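Notes on Packing: Reusing Monitor Cartons

Readers of this journal have asked how small household goods are best stored between moves. My own practice in Ernley has been to retain the cartons in which larger equipment was delivered. I now keep 11 of them, and each is assigned to a single shelf.

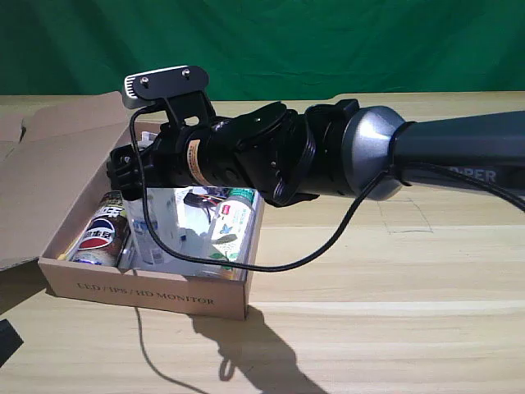
Monitor carton with a drink can, a capped bottle and a white product box.

Upright items are placed first and bottles are laid at the side. Cans should be checked for dents before packing. The lid is closed last and labeled by shelf.

Ertuğrul Akbulut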